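Home Ask Topics Workshop & Garage Electrics Members Log in

Putting together a small enclosure with a DIN rail, what order do you do it in?

Jaxon Grewal

Hi all, hoping somebody can put me straight before I lose my temper with a plastic box.

I'm fitting out a little grey enclosure for the garden room. It's only the low voltage side, so LED strips and a blind motor. The mains side is being done by a proper electrician in April, so please don't worry, I'm not going near it. I bought the box from Fondel, it's the shallow sort with a clear lid, and it came with a bit of rail and a bag of screws and no instructions whatsoever.

I've had the thing together and apart 4 times now. First I screwed the rail in and then couldn't get a drill in to make the cable holes. Then I did the holes, put the terminals on, and found they were sitting so far over that the last one fouled the side wall. Then I wired it all up on the bench, very pleased with myself, and couldn't get the bundle in without bending everything. I've also scratched the lid, which I'm cross about because you can see it from the sofa.

So what order do people do this in? Rail first or last? And do you wire the terminals in the box or out of it? My kitchen table is covered in bits and I'd quite like it back.

gladys_in_the_shed

Holes first, always. Then rail, then terminals, then wires, lid last. Leave the film on the lid if it's got any.

Pete T

Depends on the box really. I've got a Grendach one and you can't get the rail out once it's in, so I just left it in and drilled round it. Took ages but it was fine. You could use a step drill? I wouldn't bother with a rail at all for a few LEDs, a bit of connector block would do you. Also check the lid fits before you buy cable glands, mine didn't because I'd got the fat ones.

marrow_and_sons

Gladys has the order right but I'll fill it in a bit, as I spent 13 years building small panels for a firm called Gagnon and have made every one of your mistakes, some of them on a Monday-morning sort of brain when I should have known better.

Before you touch a screw, clear the table and put something soft down. I use a bit of padded foam, the ribbed stuff. It stops the box skating about, it saves your lid, and little screws stay where you drop them and don't ping off under the cooker. Put the lid to one side flat, well out of your way, and keep your sockets and switch plates over on the same side so you're not reaching across them with a screwdriver in your hand. I keep the middle of the table for the box and nothing else.

Next, sit the rail in the empty box without fixing it. Clip all your terminals on, end stops too (people forget those and then the row creeps along the rail), and see how much room is left each end. If it's tight, shorten the rail now. Pencil where the cables want to come in, take the whole lot out again, and drill your holes. Blow the swarf out properly. 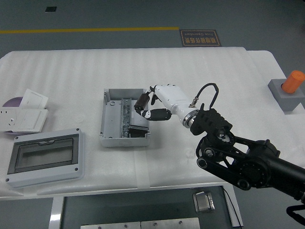

Then the rail goes back in with its terminals on and you do the fixing screws up finger tight, check it's straight, and nip them up. Don't heave on them, the plastic threads strip if you so much as look at them. I turn the box so the rail runs up and down in front of me, away from my tummy, as I find it easier to reach both sides of the row that way. My old boss did it the other way round and we argued about it for years.

Wire it in the box. I know it's fiddly in a shallow one but you get the lengths right first time, and that's what went wrong with your bench bundle. Leave a small loop on each so you can redo an end if you have to. Work from the far end of the row towards you.

As for the scratch, try plastic polish and a soft cloth, but test a corner first. I bought mine from Clindgate and a tub lasts for ever.

Jaxon Grewal

Brilliant, thank you all! Foam is down, holes are done, and the rail had to lose a couple of centimetres. Pete, I looked at the connector block but I've paid for the rail now so it's going in. Will have a go at the wiring tonight once the kids have had their tea.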